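Water standing against front wall after sidewalk was redone

Posted by skornura_lane in Home Exterior, Drainage

We own a brick row building in Jasenthorpe with a small shop downstairs. The sidewalk was repaved last spring and since then the bottom of the front wall stays damp for days after it rains. Inside, the paint is bubbling up to the height of the baseboard. One company, Masska, quoted 750 to inject a damp course along the front. Is it worth doing, or should I look at the outside first?

marlpit

Look at the outside first. Injection deals with water coming up through the wall from the ground. Your trouble began after the paving job, so I would check the slope before spending anything. Lay a four-foot level on the sidewalk, square to the wall, and see which way the bubble goes. You want a fall of a quarter inch per foot toward the street.
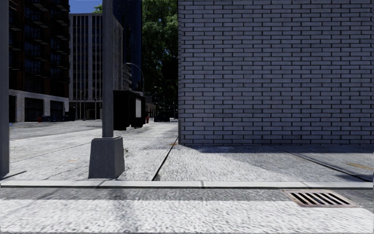 Repaving crews often match the old height at the curb and let the wall side end up wherever it ends up. A storm drain in the road just below the curb does nothing for you if the slab tips back toward the bricks. Check also whether the new surface is higher than the old one. If it now covers the vents or sits above the inside floor level, tell the city public works office and send them your level readings. They may have a warranty period with the contractor. Scrape off the bubbled paint inside and leave the wall bare until it dries.

Oldgutterhand

had the same thing. was the downspout. 17 bucks for an elbow and an extension, done

T. Matić

Agree with the first reply, with two additions. Look at the joint where the paving meets the wall. If there is an open gap, clean it out and fill it with backer rod and a self-leveling polyurethane sealant. I paid 119 for enough to do nearly 200 inches with some left over. Wait for a dry spell. And don't paint the outside of the brick with a waterproof coating, it traps the damp and the faces pop off in winter.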